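Stiltville Play Materials Project
Progress report to the Alham Fund, second reporting period
2/11/20
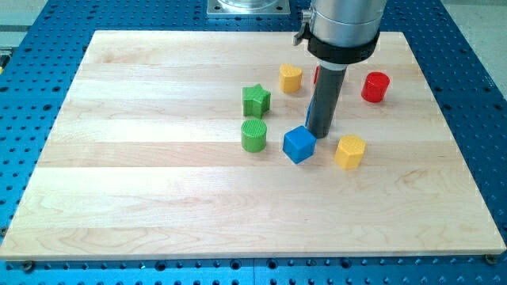 Staff at the Skonatia nursery have asked that the boards be made no smaller, whatever else is changed before the spring. Their view, given at the review meeting and repeated in writing since, is that children need room to push the shapes apart before they begin to put them together, and that a small board leads to quarrels. The project team accepts this and has kept the large format.

1. Purpose of the grant

The Fund's award supports the design, making and trial of flat wooden play boards, each used with a small set of plastic shape blocks, for children in their first year of nursery. The work is led from the Stiltville workshop. Trials take place in 2 nurseries, Skonatia and Mittal.

2. Work completed in this period

The design of the board is now settled. It is made of pale maple strips glued edge to edge, with a plain matte surface. The earlier version carried printed outlines to show where each block should go. These were removed after the first trial, when staff at both nurseries reported that children stopped as soon as the outlines were filled. On the plain board they went on for longer and talked more about what they were making.

A total of 30 boards have been made and passed as fit for use. A further 8 were set aside because the joints between strips could be felt with a fingertip. They will be sanded again and used for staff training – they will not be given to children.

The blocks have taken more time than expected. The first supplier's shapes had a raised line along one side which caught on the wood. A second supplier has been found at a slightly higher unit price, and the cost has been met from the sum held back for packaging.

3. Trials

Altogether 123 children have used the boards since the trials opened. Sessions are short and are run by the nurseries' own staff, who complete a one-page record afterwards. Records from Skonatia are complete. Those from Mittal are missing for the early weeks, when the room was closed for repairs to the heating, and we do not propose to fill the gap from memory.

The records suggest that sliding a block across the board is as popular as lifting and placing it. This was not foreseen in our application. It has a bearing on the finish, as a surface that is too smooth lets blocks run off the edge, and two finishes are being compared at the workshop.

Staff have also asked for a lip on one side of the board. We are not yet persuaded. A lip would make the board harder to wipe down and to stack, and storage is short at both nurseries.

4. Difficulties

Delivery of maple was late, and one order was returned because the strips were of uneven thickness. The workshop now checks each bundle on arrival. Weight remains a concern – a single member of staff can carry the board, but not comfortably with a door to open as well. Hand holds have been considered and would mean a change to the pattern of the strips.

5. Spending

Spending is within the approved budget. The only movement between headings is the one described in section 2, for which the Fund's written agreement is requested.

6. Next period

The choice of finish will be made first, followed by a short guide for nursery staff. Trials at Mittal will be extended to make up the lost sessions. The next report will be submitted in March, with the complete records from both nurseries attached.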